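Subject: Re: [lindby-home] Folding and sorting linens – what works for you?
Date: September 10, 2025

On the list, a member wrote:
> I have 46 cloth napkins and dish towels and one deep drawer.
> Every time I pull one out the whole pile goes with it. Does
> anyone roll them? Or do you fold and stack?

Oh, I love this question! I was a stacker for years and switched to rolling in May, and I'm never going back. Fold the towel in thirds the long way, smooth it with your hand, then roll from the short end. The Alodska ones roll up beautifully. The Poduval waffle weave is thicker and fights you a little, so I fold those once and stand them on edge at the back.
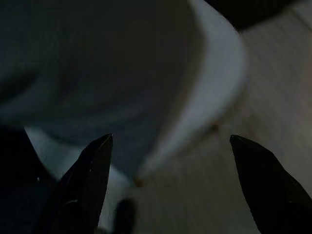 The other thing that helped was giving up on ironing. I pull everything out of the dryer while it's still warm, shake each piece hard and fold it right there on top of the machine. A full load takes me 30 minutes with the radio on – and I look forward to it now, believe it or not.

For napkins I keep sets of 3 together with a loose band of ribbon. Two sets for the table, and one for whatever the kids spill.

How deep is your drawer? If it's over a foot you could try two layers with a piece of cardboard between them. I'd love to hear how it goes!

--
lindby-home mailing list
To unsubscribe, write to the list with "unsubscribe" in the subject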